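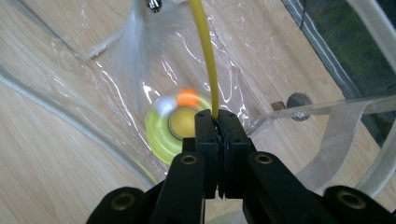
Thin yellow cable held between black fingertips.

Home Security Tips: Routing and Protecting Alarm Cables

The following guidance is provided by the Oduda Residents' Safety Service for households that maintain a wired alarm, door sensor or entry camera. It applies to low-voltage cable only. Household electrical wiring must be left to a licensed electrician.

Before you begin

Place the alarm panel in service mode and notify your monitoring center. Customers with a Pladum panel will find the service mode setting under System, then Maintenance. A panel left in normal mode may report a tamper alarm as soon as a sensor is disconnected.

Draw a simple plan of the house and mark each sensor, the panel and the siren. Keep the plan with your insurance papers and do not post it near the panel.

Choosing a route

Run cable along baseboards, inside closets or above door trim. Avoid window sills, where a cable can be reached from outside when the window is open. Keep alarm cable well apart from power cable, and cross it at a right angle where the two must meet.

Cable to an outdoor camera should enter the wall directly behind the camera mount. If this is not possible, enclose the exposed section in metal conduit and seal both ends.

Fastening

Use rounded staples or adhesive clips made for low-voltage cable. Flat staples can cut through the jacket, and the resulting fault may not appear for months.

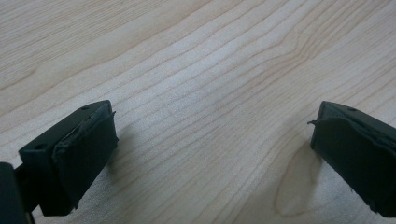
Leave 2 inches of slack at each sensor so that the cover can be removed without strain on the terminals. At the panel, leave a longer loop and tie it loosely inside the housing. Label both ends of every run before closing the cover - a strip of masking tape and a permanent marker are sufficient.

Testing

Open and close each protected door and window in turn, and confirm that the panel shows the correct zone. Test the siren last, after informing your neighbors. Return the panel to normal mode and ask the monitoring center to confirm that it is receiving signals.

Repeat the test every January and whenever a door or window is replaced.

Further help

Residents of the Borkowska and Hokitz districts may request a printed copy of this page, Leaflet 279, from the front desk. The desk closes at 4:30 p.m.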